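The hall on Tralton Street is open until ten

By Fotis Vlachopoulos

Members of the Tralton Table Tennis Club get in by the side door. The front one sticks in wet weather, and the landlord has been meaning to plane it for years. Inside there is a coat rack, a board with the ladder standings, and a smell of floor polish that regulars say they stop noticing after the second visit.

The building was put up as a seed warehouse and still has the high windows of one. When the club took the lease, the ceiling was the main attraction. A good lob needs room above it, and church basements, where most small clubs start out, rarely have any. The floor was the problem. It was bare concrete, hard on the knees, and it took two winters of raffles and pancake breakfasts to pay for a sprung wooden surface.

Membership now stands at 191. That is a lot of people for a town the size of Tralton, and it does not count the ones who pay at the door on Mondays. The youngest player on the ladder is in fourth grade. The oldest learned the game in the Navy and still holds the paddle like a pen, the way a shipmate taught him.

Money is tight but steady. Heating cost the club $2,364 last winter, with December the worst month by far. Dues cover that and the rent. Everything else, from balls to new nets, comes out of the entry fees for the spring open, which drew players from Brotden and from as far as Gisano this year.

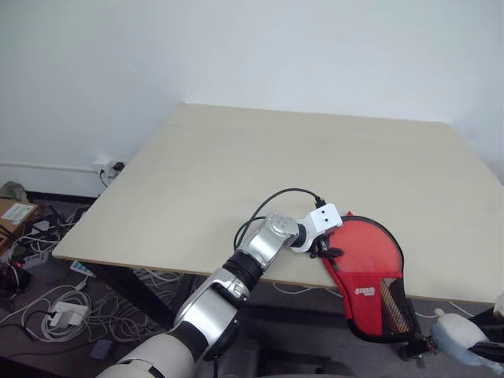 Tralton Table Tennis Club – Equipment and Coaching

New players usually ask about paddles first. The coaches would like them to wait. A beginner who buys a fast, expensive paddle tends to hit everything long for a month and then blame the table. The club lends out slower ones with plain rubber, and most people keep using them until spring. By then they know if they like to stand close and block or back up and swing, and they can spend their money with some sense.

Looking after a paddle is less trouble than people expect. Wipe the rubber with a damp sponge after playing and let it dry before it goes back in its case. Keep it out of a parked car in July. Rubber that has gone shiny has lost its grip and should be replaced, and a sheet can be glued on at home in an evening.

Lessons run in groups of six. The first hour is almost all footwork, which surprises people who have only played in a garage. Serves come in the third week. The backhand comes when the coach decides you are ready for it, and there is no use asking.

League nights are louder. The Tralton side has played Tzavaras every season since the league began, and the matches have a way of running late. Last season's home tie went to the final game of the final match, and the hall lights, which are on a timer, went out at 9–9. Play resumed after somebody found the switch. Tzavaras won it, and their captain still brings it up.

The club has started saving for a second heater. There is $932 in the fund so far, most of it from the bake table at the open. Anyone who would like to play can come by on a Monday evening in soft-soled shoes. Use the side door.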